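Squash ladder: summer round

The summer squash ladder at Memness starts in June and entries are open now. There are 19 names on the list so far, and the draw will be split into boxes of four according to where people finished in the winter round. New members go in the middle box and can move up or down after the first month.

Matches are best of five games. Each pair arranges its own court time through the desk or the booking page, and the winner enters the score the same evening. If a match hasn't been played by the last day of the month, both players get no points for it.

Court 2 is closed in the mornings while the floor is sanded. Evening slots are not affected.
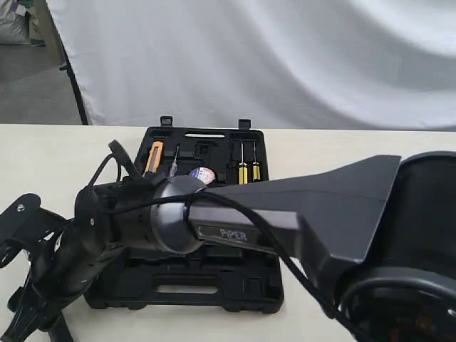 Inese Jankauskaitė is running the beginners' group again, with rackets and goggles to borrow. Sessions last an hour and places are limited to 4 per court. Maximiliano Insaurralde takes the juniors straight afterwards.

Please wear non-marking shoes on all courts. To enter the ladder, leave your name and phone number at the desk.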